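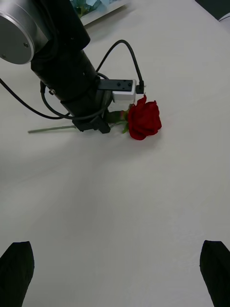 Gion Lüthi wrote to us that two-arm handoffs are the fastest way to find out whether a student team talks to each other, and that we should try one before we felt ready. So we did! The gallery on this page comes from our spring project, the Flower Shop, and we have had a ridiculous amount of fun with it.

THE FLOWER SHOP
Vomness Robotics Club -- Project Gallery

We are a high school club that meets after the last bell on Wednesdays, plus whatever extra hours we can talk our teachers into. Most years we build one big machine for one big competition. This year we wanted something slower and fussier, and somebody (thank you, whoever wrote it on the whiteboard) suggested flowers. The job sounds so easy when you say it out loud: one arm picks a rose up off the table, passes it to the other arm, and the second arm puts it in a vase. Then you try to write it down as steps a robot can follow, and suddenly you're arguing for an entire afternoon over what "hold it gently" means.

The opening picture is the view from one arm's wrist, looking between its own two gripper fingers at the other arm and a red rose on the white tabletop. We love this angle. The students driving the arms learn to think from down there, and the new kids always want to sit at that screen first.

Picking up a rose
A rose is top-heavy. Grip it too far down the stem and the bloom swings toward the table as soon as you lift; grip too close to the bloom and the leaves get in the way. In the photo the finger of the far arm has its tip down near the stem, and the bloom is off to the right with its leaves tucked in behind it. Our team spent 3 whole meetings on grip position alone, and the notebook pages from those meetings are wonderful -- little arrows everywhere, crossed-out numbers, one very good drawing of a tulip that had no business being there.

Dulia and Ruchti
Those are the arms. The naming vote ran longer than the safety briefing. Dulia does the picking and Ruchti does the receiving, and then the drivers swap so that everybody learns both jobs. Being the receiver is harder! You have to wait, and hold still, and trust the person next to you, and then close your fingers at the right moment and say "got it" loudly enough to be heard. If you forget to say it, the other driver isn't allowed to let go. We've had some long silences.

Cables
Look at the big loop lying across the table and the other one arching over the top of the arm. Every team member can now tell you more than you want to know about slack. Leave too little and the wrist can't turn all the way; leave too much and there's a loop right where you want to work. Our cable crew would like it known that they are a real crew and that they have a sign-up sheet.

What we're working on next
The club goal is 30 clean handoffs in one meeting, with every driver getting a turn. After that we're taking the Flower Shop to the Narance student showcase in October, where visitors will get to call out which arm goes first. We're also starting on daisies, which have thin stems and a lot of opinions.

Come and see it
Visitors are welcome at any regular meeting. Bring a flower if you have one in the yard, and plan on staying a while, as the drivers love to explain things. New members don't need any experience with code or tools -- a good half hour at the practice table will get you moving an arm, and someone will be sitting next to you the whole time. Sign-up forms are outside the robotics room, by the door.

Back to all projects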